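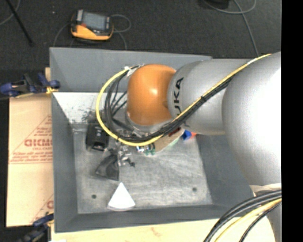 Cleaning a scuffed grey work tray without stripping the paint

Workshop and Bench, March 2026, 846 views

Yaowalak Wongsuwan
The floor of our tray is scratched and holds dust, and small screws and fasteners get put down straight on it. The worst part is the upper left corner, where dark specks have collected and show up badly against the white. A dry brush moves some of them but the rest stay put. I have a bottle of Kevard degreaser but the label says nothing about painted surfaces. Is it safe to use? I also want to stop the screws scratching the floor any further. There is a flat dark grey pad I can lay in the middle, but it doesn't cover much.
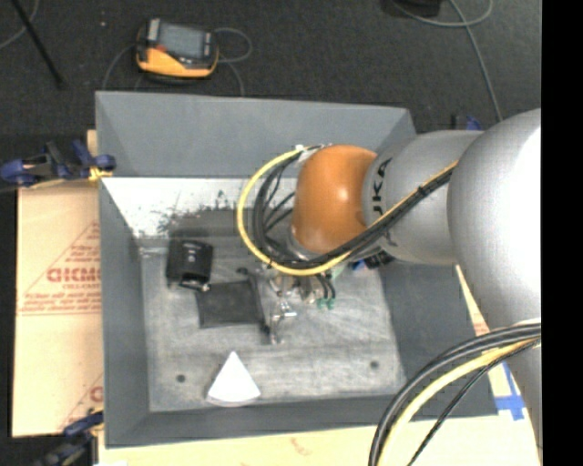
Kamol Rungrueang
Don't start with degreaser. Vacuum first with a soft brush head, then wipe with warm water and a drop of washing-up liquid. Wring the cloth out well so nothing runs into the two holes near the bottom. Try the Kevard on a hidden bit of paint and leave it 3 minutes. If the cloth comes away grey, don't use it.

For the screws, get a shallow dish with a rubber base. Scratches that are already there won't wipe out.

makia67
Same problem on mine. I just repainted it.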